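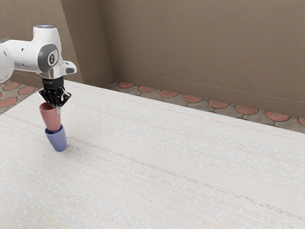 Finished The Addale Crossing by Zuzanna Tomaszewski last night. It's a YA adventure, first in a planned series, published by Rulell. Thread with my thoughts. Mild spoilers for the first third and none after that.

The set-up: Mina Intarasuk is 15 and lives with her grandfather in Drendo, a harbour town that has been losing its shipping trade for years. He runs the last ferry to the island of Addale. Then he has a stroke and the licence passes to her.

The licence comes with conditions. Whoever holds it must make the crossing every night in January, with or without passengers. Miss one night and the family loses the boat and the house. So that's 31 crossings, and the book gives each one a chapter.

I was worried about that structure. A chapter per crossing could get dull by the second week. Mostly it doesn't. Some chapters are only a page long. Chapter 11 is just a list of what's in the boat's lockers, and it matters later, so don't skip it.

The passengers are the best part. A man travelling with a piano stool and no piano. Two sisters who won't sit on the same side of the boat. A vet. You get a bit of each person and then they step off on the other side, and some of them you don't see again.

Mina is good company. She is stubborn and quite rude to people who are trying to help her, and the book lets her be wrong. She also has homework. I like it when teenagers in adventure books still have homework.

Her best friend Col worked less well for me. He's there to ask questions so that Mina can explain how tides work. He does get one strong chapter near the middle, when he has to take the tiller, and I'd have liked more of that.

On the fantasy side, it's light. Something is wrong with the island and the distance across changes from night to night. If you want a magic system with rules you won't find one. The harbour board is more frightening than anything in the water.

The writing is plain and I mean that as praise. Short sentences, plenty of weather. Tomaszewski knows boats, or she did her reading. There's a map at the front and I used it a lot. The scale on it is wrong, and by chapter 19 you'll know why.

What I didn't like: the grandfather is in hospital for nearly the whole book and the visits are rushed. He's the reason she is doing any of this. There's one proper conversation between them and it's very good, so it can be done.

Also the prologue. It's set eighty years earlier and it gives away the name of somebody you'd be better off meeting cold. My advice is to start at chapter one and come back to the prologue at the end. I wish I had.

The ending settles the January question and leaves the island question open for book two. I was fine with that. If you hate an open ending, wait until the next one is out. I couldn't find a date for it.

Age range: the jacket says 12 and up, which seems right. There's one drowning, off the page, and some grief. No romance apart from a bit of blushing on a slipway. A confident ten-year-old would manage, though the licence hearings might drag.

I listened to part of it on audio as well, read by Shanti Awasthi. She does the grandfather without putting on an old man's voice, and keeps the passengers apart very clearly. The locker list chapter works better on paper. Everything else works better in the car.

If you liked books with a job at the centre of them (lighthouse keeping, post rounds, that sort of thing), you'll probably get on with this. If you need a battle at the end, you may be disappointed. There is a meeting at the end. I thought it was tense.

A few replies have asked about the short story that goes with it. It's called The Vet's Return, it's 2,000 words, and it's printed at the back of the paperback. The hardback doesn't have it. Read it after the novel.

Four out of five from me. I'd have gone higher without the prologue. My copy is going to my niece next and she has been told to start at chapter one.

Next up is something shorter, probably the school ghost story that's been on my shelf since January. I'll post when I've read it.

31 May 2025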